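Section 2: Planning what to buy

Hi again! If you skipped Section 1, go back and at least read the part about who is going to wear out the equipment, because it changes your numbers here. I'm assuming you want hand-held grippers for collecting pick-and-place data in ordinary homes, and that somebody has asked you for a budget by Friday.

2.1 Work out your kit

1. Write down the jobs first. Mine were packing a gift box, clearing a sink and folding towels. Only then look at catalogs.

2. Decide on one hand or two. Two-handed work means two grippers for each person, plus a spare for every couple of pairs. I budgeted $574 per gripper at Namness, and Cison quoted me $523 for something close to it but without the carry case (you will want the carry case).

3. Ask for the fingertip pads as a separate line on the quote. Pads are what you'll reorder. I put down $197 for the first batch and wish I'd doubled it.

4. Check the opening width against your biggest object. Take a real shampoo bottle to the demo! Boxy bottles are wider than you remember, and a full one is a lot heavier than the foam blocks the sales folks bring along.

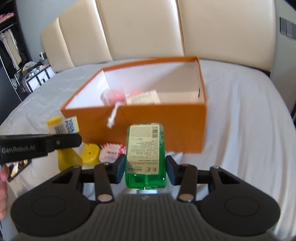
5. Add storage and charging. A shelf, a power strip and some labels will do for a small team. Oberholzer sells a lovely charging cabinet and I have never been able to justify it.

6. Budget for props. Toiletries, small packets, gift boxes, all the stuff that gets squeezed and dropped and squeezed again. I buy mine at the discount store and keep the receipts in one envelope.

Note: Prices are the ones I was given on March 12, 2023. Get your own quotes, and ask how long they hold.

Caution: Don't mix gripper models inside one pair. I tried it to save money, and Nkechi Tamuno, who had to sort the recordings afterward, is still a little cool with me.

2.2 Put the order together

1. Start with a trial order. Mine was two grippers, pads, cables and a case, and it came to $2127 with shipping and a year of support.

2. Run the trial for two weeks in a real home, with real clutter. A bed is a good test surface, soft and uneven, and you'll learn more there than on a lab bench.

3. Keep a list of everything you had to go out and buy. That list is your real budget, so add it to the quote before you ask for more.

4. Place the main order. Brurer needed our paperwork by August to ship before the holidays, so check the lead time early.

Caution: Read the return terms before you peel off any stickers. Opened pads usually can't go back.

Charging and first power-on are in Section 3.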